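The Two Votes That Kept Vasetti Apart

By Romana Dvořáček
2020-08-12

When I moved to Vasetti, my neighbors explained the town to me with two numbers, 302 and 300. The first is how many people voted in 2006 to keep a council of their own. The second is how many voted to join with Jiswood, the larger town across the river. I had lived in three countries before this one and had never seen a political question so close, or one that people still discussed with so much heat at the bakery.

The plan for the merger was called the Mwakyusa report, after the official who signed it. It had 200 pages and it promised lower taxes, one fire service and a new road. Very few people read it to the end. Delia Fuentealba did, and she still keeps her copy with notes in red pen.

"The road was on page 41," she told me. "On page 160 it became a study of a road."

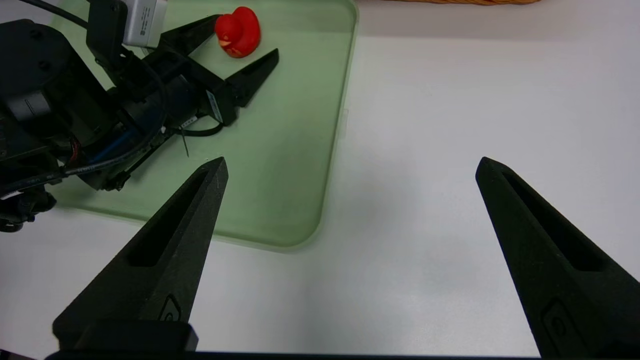 A campaign in kitchens

There was no money for a real campaign. The side in favor of the merger held its meetings in the back room of Musix, the record shop, and the side against it went from kitchen to kitchen. Esmaeil Babaei was then twenty-six years old and drove the school bus. He supported the merger, and he supports it today.

"We lost because we talked about budgets," he said. "They talked about the name on the sign. I also like the name on the sign, but it does not repair a roof."

Some families were divided. Violeta Gallardo voted for the council and her husband voted against it, and they walked to the school together to do it. She says they did not discuss it that morning, and that in the evening they discussed it until very late.
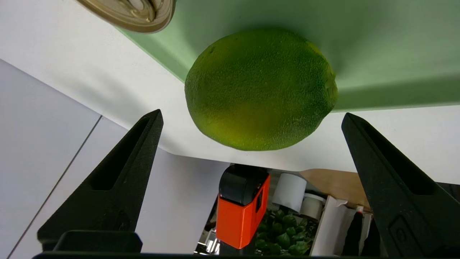
A green citrus fruit with a finely pitted peel.

I asked everyone I met if they wanted a second vote. Most answered with a long silence first. The law permits one when a tenth of the voters sign a request, and such a request has been started two times. Both times it stopped after a few weeks, the second time when the man who held the list moved away to Jiswood.

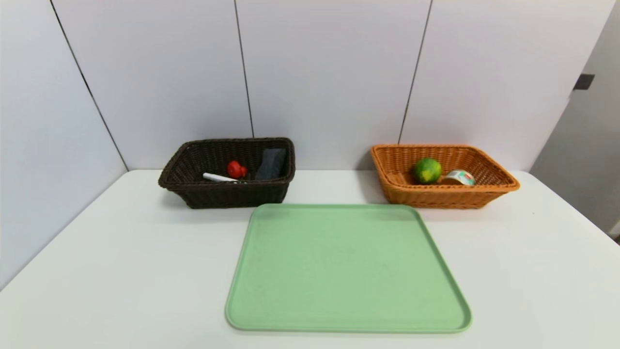
The counting took place in the school dining room and lasted past midnight. Vittoria Gatti was the clerk, and she had decided that every ballot would be read aloud and shown to both sides before it was put down. The school had no proper boxes for the sorted papers, so she brought wicker baskets from her own house, a pair much like these, and stood them side by side on the table. One was for yes and one was for no. She told me that for a long time she could not see which of them was more full, and that she was glad of it, for her face would have given the result to the whole room.

After the first count the difference was two votes. After the second count it was the same. Babaei shook hands with the people across the table and went home on foot.

The council of Vasetti has five members now, and one chair is empty. In September it will decide whether to share the fire service with Jiswood, under a contract that either town can end after a year. Fuentealba has already asked for the full text.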